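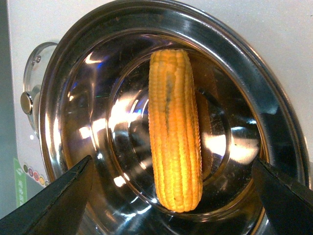

How I set a budget for a robot arm at home

Start with the jobs, then go shopping! I wrote out what I wanted the arm to do (mostly fetching and putting down bits of food) before I looked at a single price, and it saved me a fortune.

Next, split your money. I put 60 per cent into the arm, 17 into the gripper and its fingers, and kept the rest for mounts, cables and spares. Fingers wear out, so buy two pairs.

Then budget for practice things. An ear of corn and a pot will keep you busy for ages, and they cost next to nothing compared with a fancy test kit.

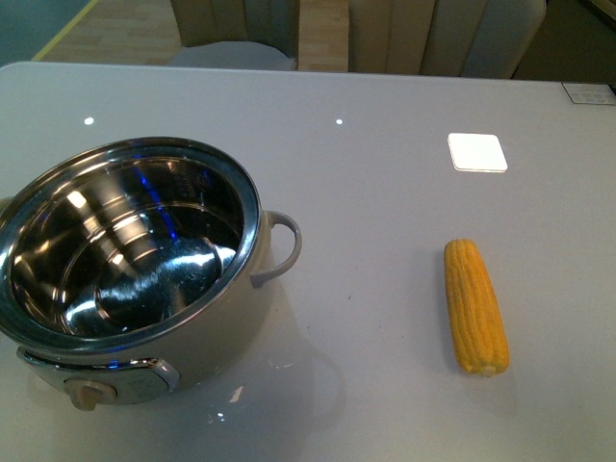

Chrysanthi Galanis: I'd put more aside for spares than you have. My first gripper from Nodbridge was off for repair for 14 days and I had nothing to swap in, so the whole arm just sat there.

Fair point, Chrysanthi! Ask about repair times before you order, and get the answer in writing. Delivery too – my quote from Stumik left it out completely, and I only spotted it in September when the bill came.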